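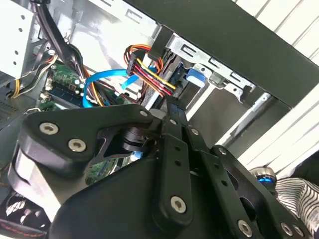 Restoring the Suit Footage in "Wangate"

Home | Features | Reviews | Interviews | Archive

Last updated: December 3, 2024

The costumed-hero serial "Wangate" was shot on 16mm film and finished on videotape, a common arrangement for television effects work of its period. Live footage was transferred to tape first, and the beams, flashes and transformation sequences were added at video resolution. The result is that no complete film version of any episode exists. A new transfer of the negative yields a sharp picture with no effects in it.

Catriona Ogilvie, who supervised the restoration for Hernstead, began with the cut negative of all 44 episodes. Four had sections missing. In those sections the team used the broadcast tapes, scaled up and regrained to sit beside the new scans. The change is visible on a large screen, mainly in the dark areas of the hero's helmet, where the tape holds very little detail.

The larger job was the transformation sequence. The original runs 7 seconds and was reused in 40 episodes, with small differences in length depending on how much story had to fit before the commercial break. Shadi Khasawneh rebuilt it from the separate film elements: the actor against black, the suit on a turntable, and a set of hand-drawn light streaks. The streaks had been kept on animation cels in fair condition. Two passes had to be redrawn from the tape.

"The timing was the part we could not change," Ogilvie says. "The music hits on certain frames. If the visor closes two frames late, viewers who grew up with the show will notice before they can say what is wrong."

Color was set against the surviving suit, which is held by a private collector. The chest plate is a cooler silver than the tapes suggest. Valter Fagerlund, the colorist, measured the suit under tungsten light and used those readings for interior scenes. For the quarry fights he relied on the negative. Daylight scenes now look flatter than they did on broadcast, with less red in the rock.

Sound came from the magnetic tracks. Most were usable after baking and a slow first pass. The suit's footstep effect, a struck metal tray recorded at half speed, survives on its own reel and has been laid back in at the original level. Stereo was considered and dropped. The set carries the mono mix only, with English subtitles newly translated by Elspeth Cowie, who has kept the attack names in their original form and moved the explanations to a booklet.

The sequel film, "Donelgate," is not included. Its negative belongs to Gillies, the company that took over distribution after the series ended, and talks on a license are still open. A trailer for the film appears among the extras, taken from a worn theatrical print and left uncorrected.

Hernstead plans to release the first half of the series in February. The second half has been scanned, and effects work on it is under way.

Text by Torquil Purves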